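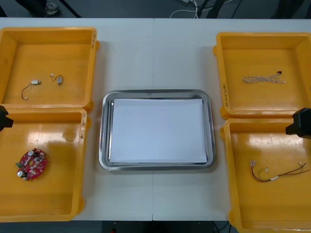
The Ello cell at Cadport, with parts in the bins and a blank sheet in the tray.

The brochure for Ello promises that a small shop can hand off its kitting "in an afternoon." I asked the operations manager at Cadport, which rents one, how long the afternoon was.

"Which one?" she said. "We had a lot of afternoons."

Cadport puts together small electronic kits: a board, some wire, a connector or two, bagged and shipped to other companies that do the soldering. Demach makes Ello, a two-armed cell that takes parts out of bins and sets them in a tray. Niven, the reseller, delivers it, bolts it down and sends the bill, $3,247 a month on Cadport's contract. Training is extra. So is changing the parts list once the first setup is signed off, a line she says she found on the back of the second page.

She agreed to talk on the condition that I leave her name out. She is still negotiating the renewal.

I wanted to know what the money buys. She was fair about it. Boards, she said, are the easy part. They are stiff and they lie flat, and on most days the arms get them from bin to tray without anyone getting up. "If all we sold was boards, I'd have a nicer story for you."
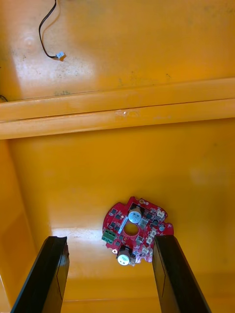 But a person with two hands and a radio can also move a board from a bin to a tray, and she doesn't argue the point. Her case for Ello was always the evening shift, which she has trouble filling. Demach's sales people told her the cell could run it alone. I asked if it does.

"It runs with somebody in the building," she said. "They told me that was the same thing. I don't pay it the same way."

The trouble is wire. Nearly every kit Cadport ships has a twisted lead or a harness in it, and wire never lies the same way twice. She says the grippers will take a bundle in the middle and leave the ends to go where they like, and the ends are where the connectors are. A connector that catches on a bin wall can pull the rest out of the grip. A connector that lands across a board gets moved by hand.

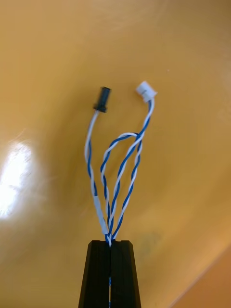 Page last changed: November

I asked Niven for a success rate on cables, as opposed to a success rate on everything. The reply I got by email gave one number for "all supported parts" and did not say which parts are supported. When I asked again I was sent the brochure. Cadport's manager laughed at that. She had asked the same question before signing and got the same brochure, with a nicer cover letter.

Does she keep her own numbers? She does, on paper, on a clipboard by the door. She wouldn't let me copy them. She would say that the worst stretch came in the first 40 days, which is also the length of the trial period, and that she signed anyway. "I figured it had to get better, and it did get better. I just never wrote down what 'better' needed to be. That one's on me."

What changed, as she tells it, was mostly Cadport. Her staff now coil the longer leads before they go in the bins. They stopped filling the bins as full as they used to. They put white paper in the tray so that anything lying in the wrong place shows up fast. Each of those is a small chore, and each is done by a person whose time doesn't appear anywhere in Demach's savings estimate. I have the estimate in front of me. It has a row for "operator minutes" and the row says zero.

She pushed back a little here. Coiling leads was something they ought to have been doing already, she said, and the bagging table goes quicker for it. Fine. A plastic tub of coiled leads would have done that without a monthly bill.

I also asked who checks the tray. A person does, every time, before the parts are bagged. Niven's contract says the customer is responsible for "final verification of contents," so if a kit leaves short a motor, it's Cadport's problem and Cadport's postage.

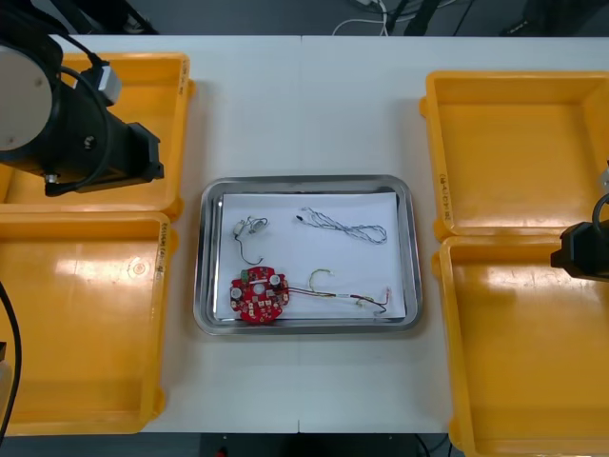 Would she renew?

"Ask me when they've answered about the price," she said. She wants the parts-list fee dropped, and she wants cables written into the contract as their own line, with a number next to them. Niven has offered her a longer term at the same rate.

If both requests are turned down she'll send the cell back and run an ad for the evening shift again. If she gets one of them, she'll probably keep it. She likes it, she told me on the way out. It's never late, and two of her newer people asked to be trained on it. She paid for the training.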